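Forschung > Greifplanung > Provley > Häufige Fragen

Übersicht Methode Ergebnisse FAQ Kontakt

Häufige Fragen zu Provley

Was ist Provley?
Provley ist ein Verfahren zum Training von Greifstrategien aus Bildern der Handgelenkkamera. Die Strategie wird vollständig in der Simulation gelernt und ohne Nachtraining auf den realen Arm übertragen. Entwickelt wurde es in der Arbeitsgruppe von Shu-fen Tang am Standort Villurstead.

Welche Eingaben erhält das Netz?
Ein einzelnes Farbbild pro Zeitschritt sowie die Öffnungsweite des Greifers. Tiefendaten, Gelenkmomente und eine externe Kamera werden nicht verwendet. Ausgegeben wird eine relative Bewegung des Endeffektors in 6 Freiheitsgraden und ein Sollwert für die Backen.

Wie viele Trainingsdaten sind nötig?
Für die veröffentlichten Ergebnisse wurden 3.000 simulierte Episoden erzeugt. Jede Episode beginnt mit geöffnetem Greifer oberhalb der Arbeitsfläche; die Startpose wird zufällig verschoben und gekippt. Das Zielobjekt darf dabei am Bildrand liegen oder teilweise angeschnitten sein. Episoden, in denen es beim Start vollständig außerhalb des Sichtfelds liegt, werden verworfen. 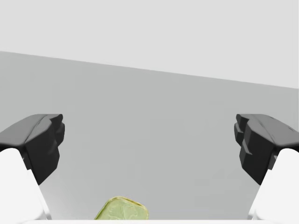
Die Szenen werden bewusst einfach gerendert: einfarbige Flächen, diffuse Beleuchtung, keine Störobjekte. Texturen und Lichtrichtung werden erst in einem zweiten Schritt randomisiert. Diese Reihenfolge verkürzte das Training gegenüber der Variante mit Randomisierung ab der ersten Episode.

Wie wurde evaluiert?
Auf dem realen Arm mit 100 Versuchen je Bedingung. Als Erfolg gilt ein Griff, bei dem das Objekt angehoben und bis zum Ende der Episode gehalten wird. Die Objekte der Testmenge kommen im Training nicht vor.

Wie groß ist der Unterschied zum Vergleichsverfahren?
Bei flachen Objekten erreichte das Vergleichsverfahren Osagie 41 erfolgreiche Griffe. Provley lag in allen drei Durchläufen darüber; die Einzelwerte stehen in der Ergebnistabelle. Bei hohen, schmalen Objekten ist kein belastbarer Unterschied nachweisbar.

Welche Einschränkungen sind bekannt?
Transparente und spiegelnde Objekte wurden nicht untersucht. Verdecken die Fingerspitzen das Ziel kurz vor dem Schließen, driftet die vorhergesagte Bewegung gelegentlich seitlich ab. Ein Zustandsspeicher über mehrere Zeitschritte ist in Arbeit.

Kann ein anderer Greifer verwendet werden?
Parallelgreifer ja, sofern das Modell in der Simulationsumgebung Ristach vorliegt. Die Strategie muss neu trainiert werden, da die Finger im Kamerabild sichtbar sind und das Netz ihre Lage mitlernt.

Sind Code und Gewichte verfügbar?
Der Trainingscode wird im November freigegeben. Gewichte sind auf Anfrage über die Kontaktseite erhältlich.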